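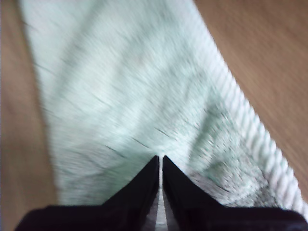 From: Ghazal Jafarzadeh
To: depot-and-route list
Date: 9/4/19
Subject: Re: Tilton trial, range on the 31

Thanks for forwarding the timetable sheets. I've left the relevant bit of the earlier post in below, for those who deleted it in good faith.

> The Vomerora demonstrator is on the 31 until the end of the month, then
> goes back. Naseri say it will do a full day on one charge with the
> heating on. Drivers say the heating is not on. Can anyone who has
> ridden it the whole way tell us which of these is closer? Also, is it
> true they have taken out the back row to fit more batteries?

I rode it end to end and back again, which took most of a morning and all of my sandwich. The heating was on. It was on in the way a light is on in the next room. If you sit directly over the rear axle there is a vent by your ankle that blows something you could call warm, and by the time we reached Tilton the regulars had worked this out and were defending the seat.

As for the range, the display behind the driver's shoulder showed 50 per cent when we pulled back into the depot. I don't know what it showed first thing, as I was not up first thing. The driver told me she had never seen it go below 32, and that she had been told to ring the control room if it did. She was not told what the control room would do. I suspect they would ring Naseri.

The back row is still there. What has gone is the pair of seats over the nearside wheel, replaced by a grey cupboard with a sticker asking you not to lean on it. Everyone leans on it. It is the right height and there is nothing else to hold on that side until you get to the doors.

A few other notes, in the order I wrote them on the back of the timetable:

The bus is very quiet pulling away. You now hear everything else, including a rattle from the wheelchair ramp that I'm certain our old diesels have had for years.

Regenerative braking is fierce on the hill down to the harbour. Two people in the aisle met for the first time.

The bell is a polite electronic chirp. Half the passengers don't believe it has worked and press it again. The driver would like the old bell back.

The destination blind is bright and easy to read, and for one whole run it said Hustuda, where the 31 has not gone since they closed the bridge. I mentioned it at the terminus. They fixed it by switching the bus off and on, with me still aboard.
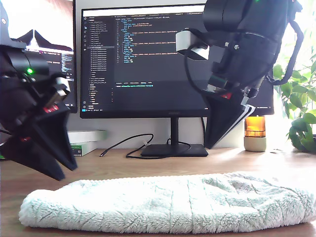
Since it came up twice off-list: can the depot charge more than one of these at a time?

Only one, for now. There is a single plug-in charger in the old wash bay, and a second would need a bigger supply to the building. The power company has been asked for a quote, and I am told one is expected by January. I wasn't told which January, and I didn't like to push.

That matters more to me than the heating. The order being talked about is for 7 vehicles, and you can't rotate 7 buses through one plug overnight unless somebody is prepared to stand there in their dressing gown moving cables. The plan as I understand it is to leave most of the trips on diesel until the supply is sorted out, and put the electric ones on the short loops around the centre, where they can come home at lunch. It's sensible enough. It does mean the Tilton end, having put up with the ankle vent all winter, gets the old buses back.

If anyone has figures for how the Vomerora did on the Sunday-service loop, please post them here and not to me privately. My inbox is now mostly people's opinions about bells.

Ghazal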